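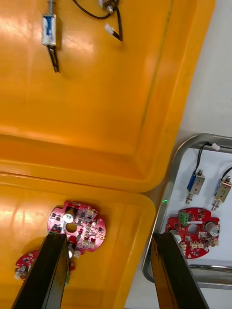
December, half past nine at night

Back from Darnport with wet feet and a bag of chips I ate most of on the bus, so the kitchen smells of vinegar and I'm writing this in my thick socks. I did say I'd keep this diary up through the winter even when there was nothing to put in it, and then of course today had plenty in it!

The swim first. I went in at high water, just after lunch, off the little slipway and not the beach, as the beach was all weed after the wind. Nine degrees on the board by the steps. Last year I'd have looked at that and gone straight to the café, but I'm getting used to it, or my feet are at any rate. My hands never will. I lasted longer than I meant to and got as far as the second yellow buoy, which I've been eyeing up since October, and touched it, and then had a bit of a wobble about how far off the slipway looked. Swam back on my back, looking at the sky and humming. I always hum when I'm nervous. Two women in bobble hats were just getting in as I got out and one of them shouted "lovely, isn't it" and I couldn't answer because my mouth had stopped working.

Then the business of getting dressed, which is the bit I'm worst at. I've still not found a way of doing socks. I had the big towelling robe on and the mat down and everything laid out in order (top on top, as it should be) and I still ended up hopping about on one leg with my tights round my knee and sand in places I won't write down. The new flask was a great success though. Tea still too hot to drink, and I had to stand there blowing on it with my teeth going like castanets. It was 5 pounds in the sale at Rotich, and I nearly didn't buy it because it was a horrible green. I'm quite fond of the green now.

Walked up to the top road afterwards to warm up and went round the back of the harbour, where they've put the lights up. They're a bit mean this year, just the white ones along the rail, but when it started getting dark they showed up in the water and it was really very pretty. I stood there far too long and missed the bus by a whisker. Watched it go. So that was chips, and a bench, and the rain starting.

Oh, and I looked in at the Tindier while I was waiting, to get out of the wet. It's the wool shop now, or half wool shop and half cards, and they have a basket of odd balls by the till which is fatal. I came out with two, a rusty sort of brown and a grey with flecks in it. There isn't enough in either for a hat, so it'll have to be a stripy one, and I'll have to be careful about where the join goes. The pattern I like is the Herkurari one with the deep ribbed brim that folds up over your ears. It starts with 100 stitches and I have never once cast on that many and got the same number twice. I might do it in the morning with the radio off.

Shoulders are aching already, that'll be the buoy. I've hung the costume over the bath and it's dripping on the mat, and the robe is on the radiator making the whole landing smell like low tide. I must rinse it tomorrow. I say that every time.

Things to remember for next time: take the other gloves, the ones with the long cuffs. Put a plastic bag over each foot before the socks, I read about that somewhere and it sounds daft but I'm ready to try anything. Bring a biscuit. Check the bus times for the winter timetable and don't just trust my memory of the summer one.

The tide's better later in the week, nearly an hour later too, so I could have a proper breakfast first and not go in on half a banana. The bobble hat women said they go in all through January. I'd like to be someone who does that. Anyway, hot water bottle's filled, and I'm going up to have a look at that cast-on after all.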